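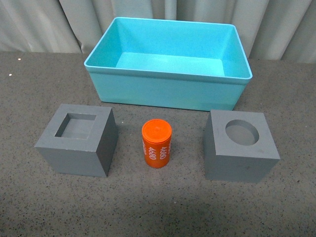
学院について

アラトブリッジ日本語学院は、日本で働き、暮らす成人のための日本語教育機関です。運営は株式会社ノグチが行っております。在籍者の多くは平日の日中に勤務しており、授業は夜間と土曜日を中心に編成しています。年間の受講者数は260名、開講科目は入門から上級まで、ならびに職種別の実務科目から成ります。

教育の方針

本学院は、教科書の進度よりも、受講者が職場や役所、病院の窓口で実際に必要とする日本語を優先いたします。入門課程では、住所や氏名の記入、電話での用件の伝達、予約の変更といった場面から学習を始めます。文法事項は場面ごとに整理し、同じ項目を課程の中で繰り返し扱います。

漢字については、入門課程修了時に260字、中級課程修了時に800字、上級課程修了時に2000字の習得を標準としています。ただし、到達の時期は受講者の母語や勤務状況により異なりますので、課程ごとの在籍期間に上限は設けておりません。休学中の方が復学される際には、担当講師が面談のうえ、再開する単元を決定いたします。

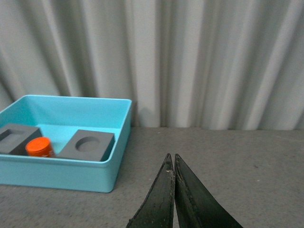
授業は一学級10名以下の少人数制とし、会話の時間には必ず二名一組の練習を取り入れています。講師は一人ひとりの発話を記録し、学期の半ばと終わりに書面で所見をお渡しします。聴解の授業では声の聞き取りやすさと視覚的な落ち着きの双方を重んじており、背後に掛けた淡い色のひだのカーテンのように、室内の大きな面には主張の少ない色調を用いる方針です。話し方の速さは課程ごとに基準を定め、上級では実際の会議や放送に近い速さで行います。

沿革

本学院の前身は、株式会社ノグチが取引先の従業員に向けて開いた夜間の日本語講座です。当初は週一回、会話のみの講座でしたが、読み書きの指導を求める声が多く、独立した学院として改組いたしました。その後、介護、製造、接客の各分野について実務科目を設け、現在の課程に至っております。

独自教材「ズィルカ」は、本学院の講師が授業の記録をもとに編集した読解教材です。地域の広報紙、賃貸借契約の説明、職場の掲示などを題材とした短い文章を収め、収録語彙は3960語に及びます。各課の末尾には音読用の本文を置き、ふりがなを付したものと付さないものの両方を掲載しています。改訂第二版は2020年2月27日に発行いたしました。

よくお寄せいただくご質問

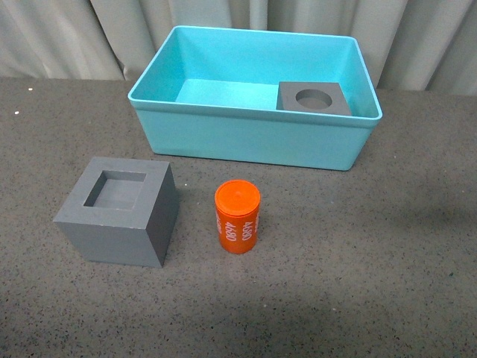 日本語をまったく学んだことがなくても入学できますか。

入門課程は、ひらがなを初めて学ぶ方を対象としています。入学前に英語またはインドネシア語による説明の時間を設けますので、事務室までお申し出ください。

学期の途中から参加することはできますか。

定員に空きがある場合に限り、学期開始後三週目まで受け付けます。受講料は残りの授業回数に応じて計算いたします。

欠席した授業の補講はありますか。

土曜日の午前に自習室を開放し、講師一名が質問に対応します。欠席した回の教材はその場でお受け取りいただけます。

学院長より

学院長のディマス・ユソフは、自身も成人してから日本語を学びました。来日後の数年間は工場に勤務しながら夜間の講座に通い、その後、日本語教育を専攻して教職に就いております。

「仕事を終えてから机に向かうことには、相応の負担が伴います。本学院では宿題の量を一日二十分で終えられる範囲にとどめ、その代わり毎日続けていただくようお願いしています。休んだ日があっても、翌日は翌日の分だけに取り組めばよいこととしております。
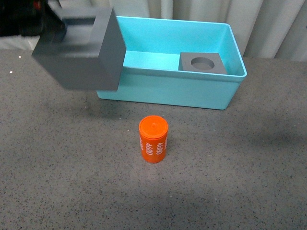 また、誤りの訂正は授業中にすべてを行わず、学期を通じて特に直したい点を受講者と講師とで二つか三つ定め、そこに絞って指導しています。初めはもどかしく感じられる方もおられますが、発言の回数は明らかに増えてまいりました。読み書きについては別に添削の機会を設けておりますので、そちらもご活用ください。」

地域との連携

本学院は、地域交流団体マストビーと協力し、受講者と近隣の方々が参加する会話の会を毎月開催しています。四月の会では、新年度の手続きに関する相談の時間を併せて設けます。参加費は無料で、受講者以外の方もお申し込みいただけます。

見学および入学のご相談

授業の見学は、上級課程を除くすべての学級で随時受け付けております。ご希望の課程と曜日を添えて、前日までに事務室へご連絡ください。企業単位での受講をご検討の場合は、株式会社ノグチ研修担当が窓口となります。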